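Folding and Sorting on the Bed
Household Tips > Laundry and Linens

By Kidus Beyene

A bed is the biggest flat surface in most homes, and it is a good place to fold. The kitchen table has crumbs and mail on it. The couch is too soft and too narrow. A made bed gives you room for the clean pile, the finished stacks and the piece you are working on, all at one height.

These tips cover folding clothes and light fabrics on a bed, using a folding board, handling slippery or striped cloth, and storing the blankets that have to come off the bed first.

Make the bed first

Pull the bedspread up and smooth it before you bring the laundry in. Loose covers bunch up under your hands and every fold shifts. A quilted spread works well because the stitching keeps light cloth from sliding. Satin and other slick covers are harder to work on. If you have one, lay a cotton sheet or a large bath towel over it.

Move extra blankets and pillows to the head of the bed, against the wall. Fold them and stack them there. They stay clean, they are out of the way, and you keep the full width of the mattress to work on.

If you have a pet that sleeps on the bed, run a lint roller over the spread before you start. Dark knits pick up hair in one pass.

Use a board

A mattress gives when you press on it, so creases come out soft. A flat, stiff board fixes this. It can be a store-bought folding board, a large cutting mat, a piece of foam board or the side of a sturdy box opened out flat. Check the surface for rough spots and splinters. Wipe it with a damp cloth and let it dry.

Size matters more than material. The board should be wider than an adult shirt laid flat with the sleeves folded in. If it is smaller than that you will be working over the edges all the time. Mine came from a Roson picture frame that broke in a move, and the backing turned out to be the right size for shirts and pillowcases.

Put the board on the side of your stronger hand or straight in front of you, whichever feels better. It does not have to be square with the bed. I set mine at an angle so I can reach the far corner without leaning.

Keep the board for folding only. If you also use it for gluing, painting or cutting, sooner or later something ends up on a shirt.

Order of work

1. Empty the basket onto the foot of the bed.
2. Pull out anything that needs to hang and put it on hangers right away.
3. Pull out socks and underwear and push them to one side.
4. Fold the large pieces: sheets, towels, tablecloths.
5. Fold shirts and pants.
6. Finish with small and awkward things, such as scarves, belts, straps and headbands.
7. Put every stack away before you start anything else.

The last step is the one people skip. Stacks left on a bed get moved to a chair at night, and by morning they need folding again.

Shaking out

Pick up each piece by two points, give it one good snap, and lay it down. Hold shirts at the shoulder seams. Hold pants at the waistband. Hold a scarf by two corners on the same short side. This takes out most of the small wrinkles from the dryer. For cloth that has sat in the basket overnight, a light mist of water from a spray bottle and a few strokes with your palm will usually do. Let it dry flat before folding.

If you fold sitting down, or if bending over a low bed bothers your back, raise the work instead. A second board on top of a firm pillow brings it up several inches.

Stripes and patterns

Striped cloth shows a crooked fold right away. With straight stripes, use the lines as a guide. Bring one edge over until its stripes meet the stripes below, then press.

Diagonal stripes are another matter. They will not line up when the cloth is folded in half, and there is no use trying. Go by the hems and seams instead. Find the two side seams, match them, and ignore the pattern.

Cloth that is cut on the bias stretches when it hangs. Lift it from the middle with both hands and lower it onto the bed. Holding it up by one corner for long will pull it out of shape, especially if it is a knit.

Cream and white pieces with black printing or black stripes should be kept apart from damp laundry. If a wet dark sock sits on one for an hour, it may leave a mark. Wash the striped piece in cold water the first few times. I put a color-catcher sheet in with it as well.

Slippery fabric

Thin, smooth cloth is easier to roll than to fold. Lay it flat on the board, fold the long sides in to meet at the center, and roll from one end. Put the roll in the drawer with the loose end down.

If you prefer it folded, put a sheet of tissue paper inside the first fold. It gives the cloth some body and keeps it from creeping. A pack of 400 sheets lasts our household several years, and each sheet can be used over and over.

Clothespins or large binder clips hold one end still while you work on the other. Use plastic or wooden ones. Bare metal can snag.

Folding blankets for the head of the bed

A throw or light blanket that gets used every night does not need to go back in the closet every morning. Fold it so it can sit at the head of the bed during the day.

Fold it in half lengthwise, then in half again the same way. Now fold from both ends toward the middle and close it like a book. You get a block with one neat edge. Face that edge toward the room.

Stack no more than 3 blankets this way. A taller pile leans and falls over. Put the heaviest one at the bottom and the lightest on top. A soft single-color cloth on top of a printed blanket also makes it easy to see which is which.

Caring for a quilted bedspread

Bright printed spreads fade fastest where the sun hits. Turn the spread end for end when you change the sheets if the design allows it. With lettering or characters on it you may want them facing the right way up, so in that case pull the curtain during the brightest part of the day.

Wash it alone, in a large machine, on the gentle cycle. Quilting holds water, and a spread that fills a small machine will not rinse well. I use a front loader at the Trokum laundromat for ours. Dry on low and stop the dryer twice to turn the spread over. Feel along the stitching before you put it back on the bed. Damp batting will smell within a day.

Broken stitches should be fixed while they are short. Use thread in a matching color, start a little before the break and finish a little after it. Knot on the underside.

Seasonal storage

Heavy blankets come out in our house in December and go back in the closet when the heat is turned off. Wash and dry them fully before storing. Use cotton bags or old pillowcases. Sealed plastic traps moisture, and it also leaves hard creases in anything with filling.

Label each bag with the size of the bed it belongs to. A strip of masking tape and a marker is enough.

Readers' additions

A reader in Sorrentino keeps a shoebox lid on the nightstand for things found in pockets. Coins, receipts and hair ties go in the lid and get sorted at the end.

Another folds at 7 in the morning, right after making the bed, and says the pile never gets past one basket that way.

A third asks about folding on a bunk bed. The top bunk is at a good height if you stand beside it. Take the ladder away from the side you are working on, and put the board close to the rail.
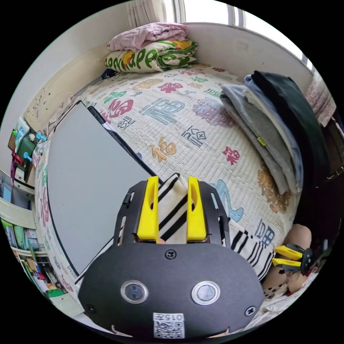 Gray board on the left of the quilted spread, black-striped piece between two yellow gripper fingers, folded bedding at the head of the bed.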